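Chapter 6
Putting Two Grippers Side by Side

By the end of the last chapter you could wire up a gripper and get its fingers to open and close on command. Lovely! But which gripper should you pick in the first place? I spent most of one November on that question, with a Bavalik pair in one bag and an Iveck pair in the other, and I changed my mind more often than I'd like to admit.

Catalogues are no great help. They'll give you grip force and stroke to two decimal places, and then you try to get an apple off a shelf and find your knuckles are where the door wants to be. So in this chapter we start with hand-held grippers, well before any arm gets bolted down. You hold one in each hand, reach for ordinary things and pay attention to what annoys you.

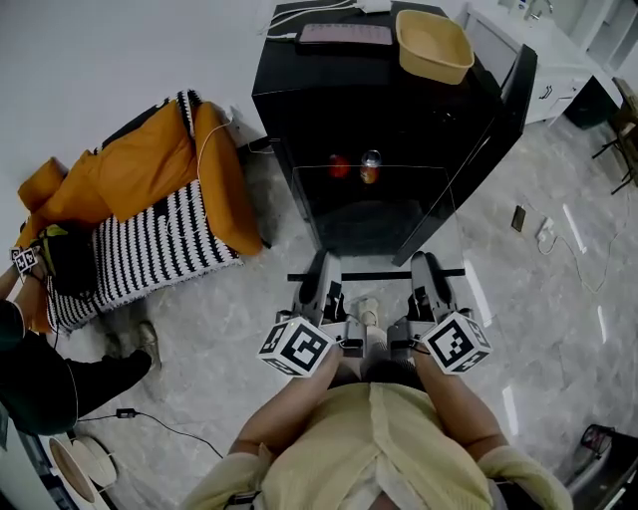
Page last changed: March 9, 2021

The printed cubes near the handles are markers, and we'll come back to them in section 6.2. For now, just notice how much room they take up. A marker has to be seen by a camera to be any use, and a cabinet with a swinging door is a brilliant place to lose sight of one (which is exactly why I like cabinets for this sort of trial).

My running task is called the Jarkmont shelf, after the workshop where I first tried it. Put an apple and one other thing on a shelf, open the door, take them out, put them back. I logged 239 goes at it for this chapter, and the raw sheets are in the Odera folder that comes with the book.

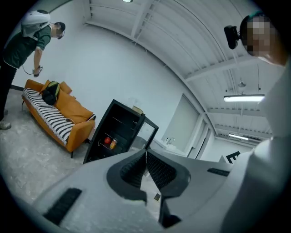 Fig. 6.1 Textured finger pads on a hand-held gripper, with the open cabinet beyond.

Look at the pads first, whatever gripper you've got. Texture matters, and so does the angle at which the pads meet, and the two get muddled together all the time! Section 6.1 takes them one after the other, starting with texture. You'll want your own apple for it, and a notebook.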